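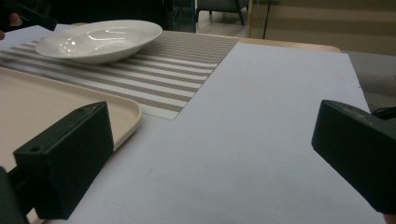 Tray (household)

A tray is a shallow, flat-bottomed carrier with a raised edge, used for moving, serving or sorting small things. It is one of the most widespread household objects, and its history is wonderfully varied for something so plain!

Early trays were woven from reeds or carved from a single piece of wood, and many were used for winnowing grain long before anyone served a drink on one. Lacquered and painted trays came later, often made as gifts, and the finest were hung on the wall when not in use.

Regional types

The Sikavmont tray is a deep oval form with 3 handles - two at the ends and one on the long side - so that it can be passed across a crowded table. Local workshops once turned out 4,000 a year, mostly in beech. The Riler pattern is smaller and square, with a rim of 9 millimetres, and is loved by collectors for its bright painted borders (the blue ones are especially handsome).

Materials

Wood, tin, brass, glass and plastic are all common. Plastic trays are light and easy to wash, but scratch more readily than metal.

See also: Platter, Salver, Tea trolley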